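4 Washing and drying filled items

This section covers duvets, pillows, quilted jackets and body warmers in the Prundetti washer-dryer. Read section 2 (Installation) and section 3 (Controls and display) before using any of the programmes below. Programme numbers refer to the dial positions shown on the inside cover.

4.1 Before the first filled load

The drum must have completed one empty Drum Clean cycle (programme 16) before a filled item is washed in it. Residue left in the drum after manufacture can mark pale covers.

1. Open the water tap fully.
2. Check that the drain hose is fixed at the height given in section 2.4.
3. Turn the dial to 16 and press Start. Do not add detergent.
4. When the display shows End, open the door and wipe the door seal with a dry cloth.
5. Leave the door ajar until the seal is dry.

Note: If the machine has been moved, repeat the levelling check in section 2.6. Filled items take up water unevenly and will make a badly levelled machine walk during the spin.

4.2 Checking the item

1. Read the care label. If it shows a crossed-out tub, the item must not be washed in this machine. If it shows a crossed-out square with a circle inside, it may be washed but must not be tumble dried.
2. Look along all the seams. Mend split stitching before washing. Loose down or fibre will block the pump filter and is not covered by the guarantee.
3. Empty all pockets, including inside pockets.
4. Close zips, poppers and hook-and-loop tabs. Turn jackets inside out if the label asks for it.
5. Take off any detachable fur trim and wash it separately according to its own label.
6. Treat collar and cuff marks with a small amount of liquid detergent and leave for the time stated on the bottle.

Caution: Do not wash items that have been in contact with petrol, paint thinner, cooking oil or dry-cleaning fluid. Vapour can ignite in the drying phase even after a full wash.

4.3 Loading and detergent

Wash one large item at a time. A double duvet should go in loosely folded, with a hand's width of free space left at the top of the drum. If it has to be pushed in, it is too big for the machine – take it to a launderette with a larger drum.

Pillows are washed in pairs, placed on opposite sides of the drum. A single pillow may stop the machine from spinning (see fault code E55 in section 4.6).

Use liquid detergent only. Powder does not rinse out of quilting reliably. Pour it into the left-hand compartment up to the lower line. Do not use fabric softener with down, feather or water-resistant covers.

4.4 Choosing a programme

Duvet: synthetic or down duvets and mattress toppers. Long soak, three rinses, spin limited by the machine.

Outdoor: quilted jackets, body warmers, ski trousers. Cool wash, extra rinse, slow spin.

Pillow: as Duvet, with a shorter soak.

1. Turn the dial to the programme required.
2. Press Temp to lower the temperature if the care label calls for it. The temperature cannot be raised above the programme's own setting.
3. Press Rinse+ for one further rinse. This is advised for households with sensitive skin.
4. Press Start. The door locks and the display shows the time left.

The time left is recalculated after the soak and again before the first spin. An increase at either point is normal.

Note: On machines fitted with the Fliltex fine filter, the filter light may come on during the first wash of a new duvet. Let the programme finish, then clean the filter as described in section 6.2.

4.5 Drying

Filled items feel dry on the outside well before the filling is dry. Putting them away damp leads to clumping, smell and mildew. The moisture sensor reads the surface of the load only, so sensor drying must not be relied on here. Use timed drying.

1. Take the item out after the wash and shake it by two corners, then by the other two.
2. Break up any lumps between the fingers. Do not pull on the cover.
3. Put the item back with two clean dryer balls.
4. Select Timed Dry and Low Heat. Press Start.
5. At each pause signal, take the item out, shake it again and turn it over before restarting.
6. When the last period ends, lay the item out flat on a bed or airer in a warm room, with fastenings open, and leave it until no cool or heavy patches can be felt in the filling.
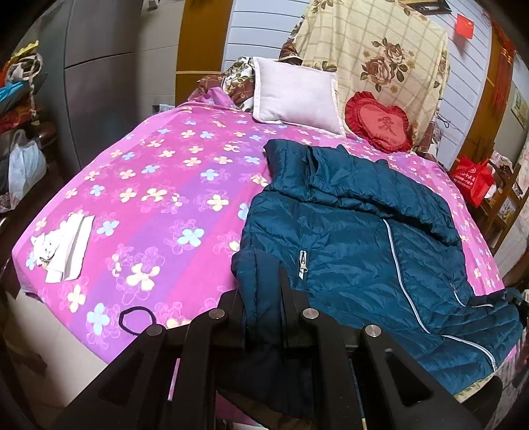
7. Feel along the seams, under the arms and round the collar, where filling dries last. If any part feels cool, return the item for one further period of Timed Dry.
8. Store in a cotton bag. Do not use vacuum bags for down.

Caution: Metal fastenings can be hot enough to burn when the door opens. Allow the cooling phase to finish before touching zips or poppers.

4.6 Faults during filled loads

E55 – load out of balance. The machine has tried to spread the load and has given up. Press Pause, wait for the door to unlock, rearrange the item and select Spin.

E16 – drain slow. Clean the pump filter (section 6.3) and check the drain hose for kinks.

Foam in the door window after the last rinse – too much detergent. Run Rinse and Spin with no detergent. Repeat if needed.

Lumps remaining after drying – filling still damp. Repeat steps 4 to 7 of section 4.5.

If a code returns after two attempts, switch off at the wall, close the water tap and contact Kershaw Service, quoting model 1691 and the serial number inside the door.

Section 4 revised September 2023. Text: Reet Lepik. Technical check: Muammer Kaplan.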